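**Lundport Community Garden: Minutes, General Meeting, March 4, 2018**

In the chair: Soudabeh Moradi. Minutes: Bahman Ghasemi, again.

**1. Previous minutes**
Accepted, once the word "shambolic" was removed from item 6. The minute-taker wishes it recorded that he stands by it.

**2. Water tank**
The Turard tank holds 3,000 litres on paper. The lower tap has dripped since November and the bucket under it has become a habitat. Moradi has a quote of $300 from Alvarado Plumbing to replace the fitting. Moved, seconded, carried. A counter-proposal involving an offcut of hose and "a bit of goop" did not find a seconder.

**3. Mulch**
The last load was dumped across the gate, so that members had to climb the mulch to reach the shovels to move the mulch. Next delivery to go beside the compost bays. Ghasemi to be there in person and point.

**4. Zucchini**
Members are asked to stop leaving surplus zucchini on other people's plots. The share table exists for this. So does the compost. Discussion was lengthy and at times personal.

**5. Native bed**
The saltbush has done well on total neglect. The correas have not. Agreed to spend up to $100 on replacement tubestock and to plant after the weather cools, with proper labels this time. The current labels were written in a marker described on the packet as permanent.

**6. Shed key**
Still missing. A new lock from Tander costs $50. Carried without enthusiasm. The colour of the key tag was deferred to the next meeting after all parties agreed they were hungry.

**7. Other business**
Drainage on the lower path was raised. Moradi suggested a shallow swale on the downhill side, planted with sedges, and will bring a sketch.
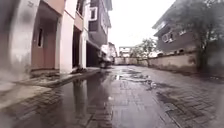 Ghasemi asked who would be digging the swale. Moradi said that would be on the sketch. Meeting closed 8.40 pm. Whoever took home the good teapot, please bring it back.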